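FOR IMMEDIATE RELEASE

Tutstead, 21 March 2007

IDIX OPENS BUTCHER-BLOCK LINE TO SMALL KITCHENS
Nedelcu prep table now sold singly, with wire basket and clear bins

Idix, the Tutstead maker of kitchen work tables, today put its Nedelcu prep table on general sale. Until now trade only, minimum order 12. Now one at a time, to anyone with a kitchen and a floor to stand it on.

Same table as before. Light wood, narrow staves glued edge to edge, color running from pale cream to tan to light brown because we don't sort the staves for shade. Some buyers ask us to. We still don't.

What's new is the sorting set. A black wire basket and clear plastic bins, sized to stand in a row along the far side of the table so the near side stays clear for the board and the knife. Produce comes in, gets sorted, goes where you can see it. Garlic, peppers, carrots, whatever the week brings. Open grid on the basket so dirt falls through and air gets round the beets. Clear bins so you don't lift a lid to find out you're out of cucumbers.

"People were buying the table and then putting any old box on it," said Sointu Lahtinen, head of product at Idix. "Shoe boxes. A roasting tin. We figured we should just make teh thing."

The set was tried out over the winter at Brutdale, the shared teaching kitchen across the river, where 16 cooks a day use the same prep area. 

"First version of the basket was too deep, you lost the small stuff at the bottom," said Nabila Raju, who runs the Brutdale classes. "They took it back and made it shallower. Now I can see a radish from the door."
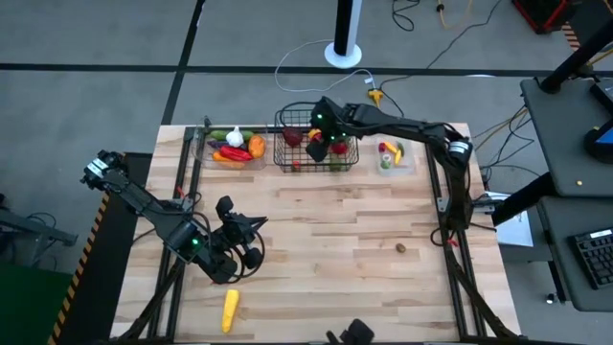

Table and set can be ordered together or apart. Price for the table alone is $256. Basket and bins come boxed as one set, extra bins on request. First 100 table orders get the set at no charge, one per household please.

Care is simple. Wipe the top down, dry it, oil it when it looks thirsty. Bins go in the sink. Basket too, but dry it off after or the wire will spot.

Delivery is flat-packed, legs off. Two people to carry the top. Tormod Söderlund in the workshop will talk you thru assembly by phone if the sheet doesn't do it, mornings are best.

A taller version of the table is planned for August. Same top, longer legs. No price yet.

Showroom on the ground floor of the Tutstead works, ring the bell at the side door. Tables on show in all sizes, bring your measurments.

Press contact: Yusri Nasution, Idix, Tutstead
Trade orders: Abílio Marinho, same office

Samples of the wood and high resolution pictures on request.

ENDS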